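03/10/2025

Water hardness log, second week. The kit from Orkard arrived in the morning with one reagent bottle short, so the alkalinity column stays blank until the replacement comes. Hardness at the kitchen tap was 62 on the first strip and 62 on the second. The outside tap, which bypasses the softener, is still far higher, and I did not bother to titrate it.

Regenerated the softener after lunch. The Nilura valve ran its full cycle in 41 minutes, one minute longer than the manual gives. Counter now reads 800 liters to the next cycle. I had set it lower in October and used more salt than the resin needed. Salt level in the brine tank is at the second mark – enough for the month.

Descaled the kettle with citric acid, 40 grams to a full fill, left to stand, two rinses. The film on the element came off except for a ring at the base. Same treatment for the shower head tomorrow. Mitov's leaflet says vinegar will do, but the smell stays in the bathroom and the seals do not like it.

Still to do: check the drain line for a kink, order the reagent, copy the strip readings into the long table.
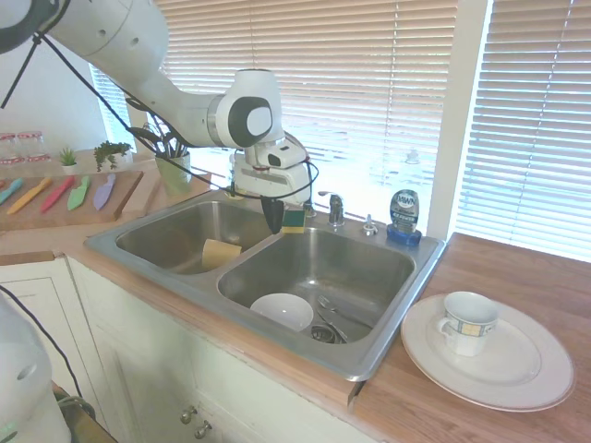 Does the softener need to be bypassed while it regenerates?
The valve does that by itself, so the taps carry hard water until the cycle ends.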